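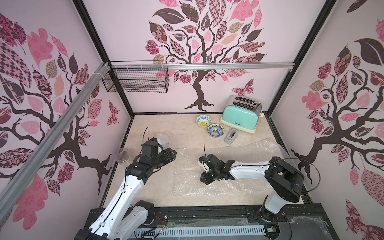
Turkel two-slot toaster: six months of daily use

Reviewed by Casimiro Gallardo
5 September 2020

I bought the Turkel in February after my old toaster stopped holding its lever down. It cost $99 at the Olmedo store in Porville, which is more than I had ever paid for a toaster. It has made breakfast every day since, for two adults and a teenager.

The dial runs from 1 to 6. Ordinary white sandwich bread comes out light gold on 3, and that is where I leave it. Rye needs a notch more. At 6 the kitchen smells of smoke and the bread is good for nothing. There are clicks between the numbers, so the dial stays put when you wipe it down.

Evenness is the main thing I wanted, and it is good but not perfect. The side facing the middle of the toaster browns a little darker. You notice it with white bread and hardly at all with whole wheat. A second batch made right after the first comes out darker too, so I turn the dial back half a notch when there are people waiting.

The slots are wide enough for a bagel half and for the thick end slices of a home loaf. They are not very long. Slices from a round country loaf stick out at the top and have to be turned over partway through. My previous toaster, a Tallach, had one long slot that took them without trouble, and I miss that.

The bagel button heats one side only, and it works. The defrost button adds time, and frozen waffles come out hot in the center. I have not found a use for the reheat button. It dries out toast that has gone cold — butter helps, but a fresh slice is better.

Lifting the lever past its resting point raises small items high enough to grab, English muffins included. The lever itself is plastic and feels cheaper than the rest. It has not loosened so far.

Cleaning is simple. The crumb tray slides out at the back and holds a lot. It has no lip on one edge, so carry it level to the trash or you will be sweeping.

The cord is short. Mine only reaches the outlet at one end of the counter. Measure before you buy, and leave clear space over the slots.

Cayetano Ortuño at the Olmedo store told me the crumb tray can be ordered separately, but the lever can't. I would still buy the Turkel again for sandwich bread and bagels. If you mostly eat big round loaves, get a long-slot model.

Recent reviews
Tallach electric kettle
Bread knives for crusty loaves
Olmedo enamel butter dish
Hand mixers for small kitchens

Contact | Copyright 2020 Casimiro Gallardo | Back to top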